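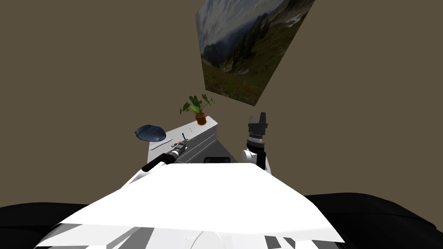 Doğukan Değirmenci

Quick one from Daltenia before the hall doors get locked. The winter carving show is done for another year and the big news is that a relief panel took Best of Show, first time a flat piece has won it over a figure or a bird. Hanna Bondarchuk, basswood, a grain barge coming in under a low bridge. She was out in the parking lot loading her car when they read her name and somebody had to run and get her.

The numbers. 70 pieces on the tables, 700 people through the door over the two days. The raffle and the rough-out auction together brought in $3621, all of it going to the beginner bench program in Evwood, which has been short on clamps and gloves since it started taking younger carvers.

Bondarchuk's panel is deeper than it looks from the aisle. Close up the barge is undercut nearly all the way along the hull, so there's a real shadow under it and no paint anywhere. Just oil. She said the water gave her the most trouble. "I carved it flat, then I carved it choppy, then I took the choppy off again," she told me. She did most of the ripples with a shallow gouge pushed across the grain, short strokes, and stopped to strop more than she wanted to. The background went down a little over half an inch. She started it last spring, quit over the summer, and finished the bridge stones the week before entries closed.

Judges spent a long time on that one. They had it off the stand and were tipping it toward the window to look at the tool marks. No sanding that they could find, and they looked.

Second went to Alper Taşdemir for a walking bear in butternut. Nice piece, very clean between the legs where most people leave fuzz. He lost the tip of one ear in the fall and recarved the whole head lower to make up for it, so the bear now looks at the ground. A few people told him they like it better that way. Third was a pair of nesting spoons in cherry by Nazmiye Demirtaş, thin enough at the rim that the light comes thru.

Her brother Erhan Demirtaş entered too, a caricature of a fisherman with his hat on fire. No ribbon in the open class but it won People's Choice by a mile. He says the flames are just the offcut he couldn't bring himself to waste, glued on at the end.
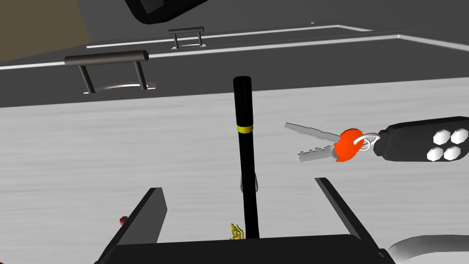
Slim and black, with a thin yellow band.

On the class side there were 4 sessions and all of them filled by mid morning. The chip carving one ran over. Taşdemir taught the sharpening class and used up the whole first half on one bench knife, start to finish, on stones and then leather, and kept telling people to put less pressure on it. Several folks had brought knives that had never been touched since they came out of the package. One of them had been carving a year that way. Yikes.

Wood was the other thing everybody wanted to talk about. Good basswood blanks in the bigger sizes were gone from the sales tables inside the first hour, and what was left had more spalt and knots in it than you'd want for a face. Butternut even scarcer. The Evwood bench people say they'll do a group order in the new year so beginners aren't stuck practicing on pine from the lumber yard, which crushes under the knife and makes people think they're doing it wrong. If you want in on the order, tell them what thickness, not only how many.

Raffle: the Wakico roll, a canvas tool roll with room for full size gouges, went to a first-time visitor who doesn't carve. Yet. She signed up for a beginner bench on the way out. The rough-out auction got lively at the end over a big owl blank that everyone called Obi, left unfinished on the sales table two years running. Erhan Demirtaş got it. He promises it will be back next show with eyes in it.

Some grumbling, too. The painted birds were put in the back corner by the coat racks and the light there is poor, so the feather work on a couple of them didn't get a fair look. Bird carvers brought this up with the judges and were told the tables will be turned the other way next time so the birds get the windows. Also the entry form still lists "relief" and "architectural" as one class, and with a panel taking the top ribbon I'd expect those to get split. Bondarchuk said she'd be happy with that, she didn't like being judged next to a mantel.

Coffee ran out both afternoons.

Next show is set for December again, same hall. Entries are one piece per class per carver, and anything finished since this show counts. Uncollected pieces are boxed in the side room in Daltenia, there are two spoons and a small duck with no tags on them. If the duck is yours please call, the bill is loose and needs to be packed by somebody who knows how it was pinned.

Full ribbon list to follow once I can read my own handwritting.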